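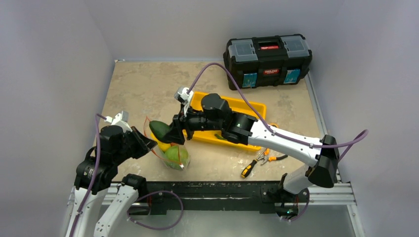

Syafiqah Nugroho
Produce lead, Laststead Food Co-op

Speaker notes: Keeping Fruit Longer at Home
Laststead evening talks, September 22, 2020

Opening (2 minutes)

Hello everyone, and thank you for coming! Ask for a show of hands: who threw out fruit this week? Put my own hand up first. It was a pear. I had plans for that pear.

Tell them about the June diary. We had 49 households write down every piece of fruit they threw away for a month, and the total came to 1257 pieces. Pause here. Bananas were the biggest group by a long way, then strawberries, then peaches.

Ethylene

This is my favorite part, so don't rush it. Fruit gives off a gas called ethylene as it ripens, and the gas tells the fruit next to it to ripen too. Apples, pears, bananas and avocados make plenty. If you have a rock-hard avocado, put it in a paper bag with a banana and check it the next day. I still think this is wonderful and I've been doing it for years.

Now flip it around. Kiwis sitting beside a bowl of apples will go soft faster than you want. Give the apples their own drawer.

Fridge or counter?

Counter until ripe, then fridge: peaches, plums, pears, mangoes, avocados.
Fridge right away: berries, grapes, cherries.
Counter only: bananas, unless you don't mind a black peel (the inside is fine, really, try it!).
Citrus will sit out for a week, and it lasts much longer in the crisper.

Somebody always asks about tomatoes. Yes, they're fruit. Counter first, fridge once they're fully ripe, and let them warm up before eating.

Washing

Wash right before you eat. Berries hate sitting around damp. If you must wash them early, dry them very well and line the box with a paper towel.

If the Trandstead group is in the room, mention their swap table. They passed along 196 jars of jam and plum butter last season, and the plum butter is amazing.

Past its best

Freeze it on a tray first, then bag it, so it doesn't turn into one big brick. Soft apples go into sauce with the peels on. Overripe peaches go straight on oatmeal.

Questions

Repeat each question for the back row. Storage charts are on the chair by the door, and Guerra has the sign-up sheet for the jam class.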